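Handgreifer im Vergleich: Duman und Dikeso

Juli, von der Redaktion Standunmont
15 Mal geteilt | 2 Kommentare

Für das Projekt Arkeo haben wir uns zwei Bauarten handgeführter Greifer vorgenommen, Duman und Dikeso. Uns ging es um Griffgefühl, Kabelführung und darum, wie gut sich mit weichem Material arbeiten lässt. Pro Bauart sind 100 Durchgänge geplant, die Auswertung folgt im nächsten Beitrag.

Kommentare

Gast: Habt ihr die Kabel mal über die Schulter geführt? Bei uns zogen sie sonst ständig am Handgelenk.

Standunmont: Noch nicht, steht auf der Liste. Bisher laufen sie seitlich weg.

Galerie

Beidhändig am Tisch: links und rechts je ein schwarzer Handgreifer mit grauer, dreieckiger Halterung. Der rechte hat eine hellbraune, gepolsterte Fingerspitze. Dazwischen steht der schmale weiße Behälter mit dem cremefarbenen Stoff. An den hohen, geraden Wänden lässt sich prüfen, wie viel Platz die Backen beim Eintauchen brauchen.

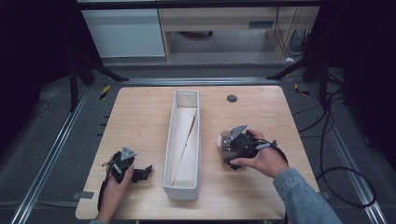
Nächste Galerie: Kameras und Steuerungen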